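Tethered Kite Balloon for Flood Mapping: Project Report
Aileen Lagman
Nov 5, 2018

1. Background

Kukdale lies on a flood plain and loses its road link to Clenomcombe most winters. Aerial pictures would help to show which lanes are still open, but small drones have short flight times and cannot be flown safely in strong gusts. This project looked at whether a small helium kite balloon, held on a line, could carry a camera over the village for a full working day.

2. Design

The balloon is called Venter. It is a flattened ellipsoid with a fabric keel sewn underneath. The helium lifts the payload in still air and the keel adds lift as the wind rises, so the balloon should climb in a breeze when a round one would be pushed down. The envelope holds 7 cubic metres. The bladder is polyurethane film, with a ripstop nylon cover taking the load from the line.

The payload box hangs from four cords so that it stays level when the balloon pitches. It was cut from foam board and holds the camera, a battery and a GPS logger. The total payload came to nearly two kilograms, which was more than planned. Most of the extra weight was in the battery.

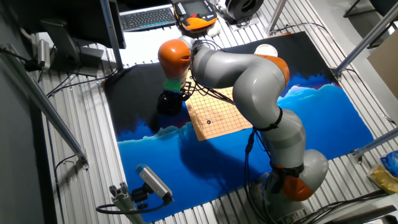 A gray and orange arm over the painted mat.

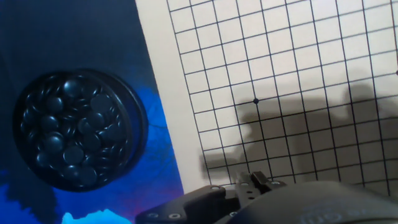
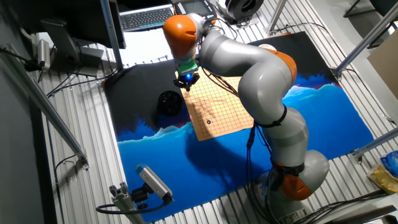 The line is braided polyester on a hand winch bolted to a pallet. An earlier winch had a plastic drum, and this cracked under side load in January, before any flights were made. The replacement drum is aluminium.

3. Flight tests

All tests were made from the playing field at Matirari. The first two flights were in light wind with a dummy payload. Venter rose steadily but turned slowly on its line, and the keel was moved back by 21 centimetres to correct this. On the third flight the turning had mostly stopped. The fourth carried the camera and lasted 4 hours, until rain came in and we brought it down.

Picture quality was good enough to pick out kerbs and drain covers. Frames taken during gusts were blurred and had to be thrown away. Stitching the rest into one map took longer than the flight did.

4. Problems

Helium was the largest cost. The envelope also lost gas overnight through the filling valve, and a new seal only partly cured it. Handling on the ground needed two people at all times, and getting the balloon through the store door when inflated was not possible, so it had to be filled outside.

5. Further work

The next version should have a lighter battery and a powered winch. We would also like to test it in wind above a fresh breeze, which the field permission did not allow.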